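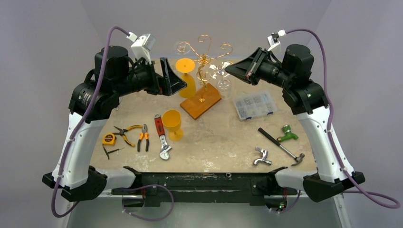

Attachment 1: the table with the glass stand, the two taps and the hardware box

Ticket 871
Subject: Wine glass stand is leaning, and a question about the taps
Product: Skuvis glass stand, gold wire on wooden base
Opened by: Babatunde Ogundipe
Date: Dec 12, 2018
Status: Solved, one point still open

Description of the problem

Good morning. I bought the Skuvis stand from your Falldale shop in March. In the first months it was standing straight. Now the wire part leans to one side when I hang glasses on it, and the glasses come too close to each other. I can hear them touch when somebody closes the door of the room.

I attach one photo. There are two clear wine glasses on the stand, hanging upside down by their bases, as your leaflet tells to do. The yellow plastic goblet and the other yellow cup are not part of the stand. I use them for trying, so that I do not break more glass. I have broken one already.

What I tried before writing to you:

1. I turned the wooden base to another direction on the table. No difference.
2. I put the stand on a different table. It leans the same, so I think the table is not guilty.
3. I took off the glasses. The lean becomes smaller but it does not go away.
4. I looked under the base. There are two screws. One of them turns by hand and does not get tight.

Please tell me what size of screw I need. I have a box with many small pieces of hardware, but I do not want to try them one after another and damage the wood.

One more question, if it is permitted in the same ticket. Beside the hammer there are two taps, one chrome and one green with a silver handle. I ordered both from Fustholm through your shop. Do they use the same washer?

Reply from Akinola, customer support

Hello Babatunde,

Thank you for the clear report. Your step 4 is the important one. When a screw turns without getting tight, the hole in the wood has usually become too wide. A longer screw is possible, but the base is thin and the point can come through the top. I suggest this:

- Take off all glasses and lay the stand on a towel.
- Remove the loose screw only. Leave the other one in.
- Put a little wood glue on a wooden toothpick, push it in the hole and cut it flat.
- Wait 8 hours, then put the same screw back with a hand screwdriver.

Please do not use the hammer to push the screw or to make the wire straight. The gold coating can crack.

For the taps I must ask my colleague. Can you send the number printed on the paper of each one?

Reply from Babatunde Ogundipe

I did it yesterday evening and left the glue until morning. The screw is tight now. First I hung the yellow goblet, then one glass, then both glasses. The stand is straight and the glasses do not touch. I closed the door of the room about 80 times (my daughter helped) and I heard nothing.

One small remark for your leaflet: it does not say that the screws should be checked from time to time. I would have liked to know it.

For the taps, I found only the paper of the chrome one. The number is 4000. The paper of the green one I am still searching, so please leave the ticket open for that part.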